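Crows at the Table

Why I've gone over to painted cloths, creases and all

I came to tablecloths late and with a bad attitude. My mother had a drawer of white ones that came out for company, and all of us ate like bank robbers for the evening, elbows in, terrified of the beets. When I got my own place I swore I'd have bare wood forever, and I kept that up for a good long while. Then one August I walked into Ranasinghe, the fabric shop at the bottom of the hill in Clernton, looking for a zipper, and walked out with a wheat field.

You'll know the sort of thing. A painting in the style of Van Gogh, blue sky, yellow field, crows all along the place where the two meet, printed edge to edge on a long piece of cloth. I'd seen it on mugs and umbrellas and (I'm sorry to say) on a pair of my own socks. But spread over the counter at Ranasinghe it was huge and loud and kind of wonderful, and I forgot the zipper completely.

The woman who prints them is Nusrat Sheikh, and her workshop is the old Plulico building out past the feed store. I went to see her on a freezing morning in a coat that wasn't up to it, and she put me next to the heat press, which I will remember fondly. She started out doing curtains. The curtains were fine, she told me, but people hang curtains and stop looking at them. "A table you look at three times a day, and you look down at it, close up, with your hands on it." So she moved to tables, and when I visited, her order book had just reached number 2532.

She pulled out roll after roll for me. There are irises and water lilies, there's a very gloomy harbor that only sells to one restaurant, and there are big florals that she'd rather not print but the bills get paid. The wheat field is the one she likes best. What she loves about it is the color split. If you lay the cloth lengthwise and sit at one end, all the blue is down one side of the table and all the yellow is down the other, and you have to pick where your stuff goes. I thought this was a bit fanciful until I got mine home and noticed I was putting my coffee on the blue every single morning!

I have opinions now, so bear with me. White things want the blue. A plain white plate on that cobalt looks like it cost three times what you paid for it. Clear glass is better over the yellow, where it picks up all the little orange and ochre dashes and throws them around. And wood, which I expected to disappear into the wheat, holds up much better than you'd think. My pale salad bowl lives there. Anything with its own pattern is hopeless on either side, and I've had to retire my grandmother's rooster dish to the top of the fridge.

Red is a whole other subject. A tomato on the wheat field is about the most cheerful thing in my kitchen.

Then there's the ironing question, which divides people. Habibur Hettiarachchi does the hems for Nusrat, and he is firmly against. He showed me a cloth that had been pressed flat as paper and then the same print straight out of the wash basket, and I had to admit he had a case. All those short thick strokes look more like paint when the cloth has a few soft folds in it. Pressed flat, it starts to look like a poster. He also doesn't mind an edge that wanders a bit. I do mind, slightly, but I've learned to leave it alone when I have guests and fix it after they go.

What he's strict about is grip. A light cloth on a smooth table will travel. He tried 2 backings before settling on the one they use now, a thin brushed cotton from a mill he calls Zultard, and he'll sell you a plain piece of it to go underneath if your cloth came from somewhere else. It costs very little and it has saved me at least one jug of gravy.

Care, as passed along to me over tea: wash it cool, inside out if you can work out which way is inside, and hang it over a rail. Candle wax comes off with ice and a butter knife. Turmeric doesn't come off at all, and the best plan is to spill it on the field.

The part I didn't see coming is how well these things do away from the dining room. I'd filed them under Sunday lunch. But a friend has the irises over her sewing desk, and the print shop itself has a lily pond under the kettle. They're made for tables where something is going on. A worktable with slats or slots in it is a cold-looking thing on its own, all those lines running off in the same direction, and a long painted cloth down the middle warms it right up. You still get a strip of the table showing on each side, which I like. It's a picture with a job to do, and things can be set down on it and picked up again without anybody fussing.

I did ask Nusrat if she was ever tempted by a quieter design, some nice oatmeal stripe. She has 400 yards of oatmeal stripe in the back, as it happens, from the curtain days. She offered me a very good price. I bought a second wheat field.
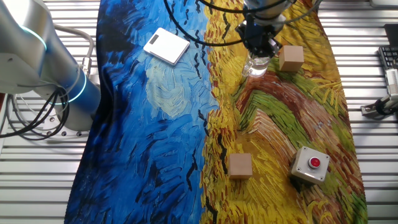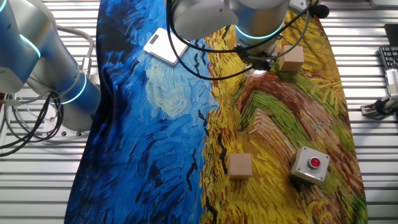
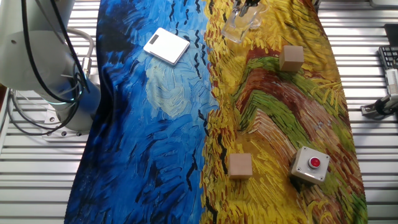
Wheat field and crows on a slatted worktable, with wooden blocks on the yellow side and a touch of white on the blue.

Contact the magazine | Copyright, all rights reserved | Back to top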